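Clean Phone, Clean Desk: speaker notes
Tegwen Llewellyn
Lunch talk at the Nindgate branch library, March 28, 2025

[Slide 1, title. Wait for the sandwich line to settle.]

Hi everybody! Thanks for giving up your lunch for this. I love this subject more than is probably reasonable. I gave a version of it at Prurkel in September and we ran over by half an hour on earbuds alone, so today earbuds get their own slide and I'm going to be strict with myself.

Ask for hands: who wiped their phone on a shirt this morning? (Put my own hand up.) Good, we're among friends.

[Slide 2, where the phone goes in a day.]

Go through my list: nightstand, bathroom shelf, bus seat, kitchen counter next to the raw chicken, desk, the floor of the gym. Then up against the face for a call. Let people shout out their own. Somebody at Prurkel said "inside the tent" and I still think about it.

Keep this light. The point is that a phone is a thing we handle all day long, like a door handle we carry around, and it's lovely to have a clean one. No scary germ pictures. I took those out.

[Slide 3, the kit.]

Hold up the kit. Small pump spray bottle, folded cloth, little basket to keep them in. The whole kit lives in the basket, and the basket lives where you sit down in the evening. That's the part that changed things for me! When the spray was under the sink I cleaned my phone twice a year.

On what goes in the bottle: check what your phone's maker says is okay for the screen and go with that. Skip window cleaner, skip bleach, skip anything gritty. Label the bottle if you have kids or a forgetful spouse. Someone always asks about vinegar. I don't use it on screens.

[Slide 4, the photo. Leave it up while I do the demo.]
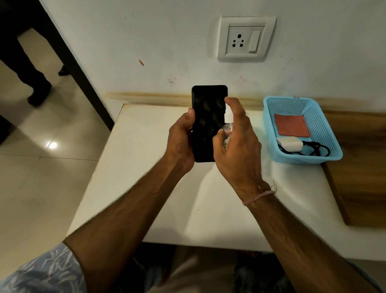
Slide 4. Phone upright in one hand, pump bottle in the other, cloth in the basket.

Look at the smudges on that dark glass. Screen off is the trick, everyone! With the display lit you miss half of them. Tilt it toward a window and they all show up.

Demo order, slowly:
Case off, cable out, screen off.
Spray onto the cloth for everyday cleaning. A tiny amount. Talk about direct spraying here: if your maker's instructions don't allow it, don't do it, and keep liquid away from the charging port and speaker holes either way.
Wipe top to bottom, then flip the cloth to a dry side and go over it again.
Edges, back, and around the camera last.
Case gets washed in the sink and dried fully before it goes back on.

Pass the Simard cloth and the Giketti cloth around so people can feel the difference. The Giketti one is fluffier and I like it for cases. For glass I go with the flat weave every time.

[Slide 5, earbuds. 5 minutes, watch the clock!!]

Dry soft brush, mesh side facing down so the crumbs fall out. No spray anywhere near the mesh. Show the before and after of mine, which gets a groan.

[Slide 6, the rest of the desk.]

If there's time: remote controls, the mouse, light switches, glasses. Same basket, separate cloth. Wash the cloths without fabric softener, it leaves a film and you'll chase streaks for days.

Questions. Cleaning table is open afterward in room 108, bring your phone and have a go. Remind people to pick up their own phone when they leave, there was a mix-up last time.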